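Unit 8: Heat and moisture in home kitchens

Steam rises, cools, and settles on the coldest surface it meets. Stone stays cool longer than wood, so wipe it after cooking. Keep plants and a microwave clear of the stove.
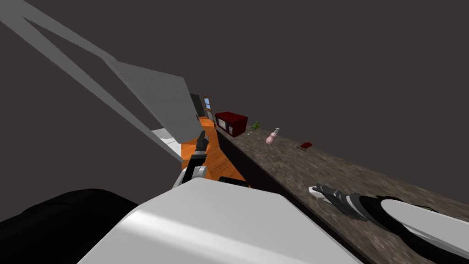 Nadège Marty objected that in the Riviere flats the windows got damp first, well before any counter. Both are correct. Single glass loses heat faster than stone. Add her point to your notes for the Zurkau reading, page 553.

Vent fans: run for the whole cooking time and keep the filter clean.
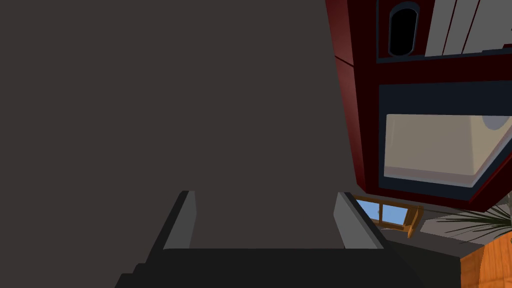

Does a lid make a difference? A lid keeps most of the steam in the pot, and the burner can be turned down.

Homework: problems 2 and 8.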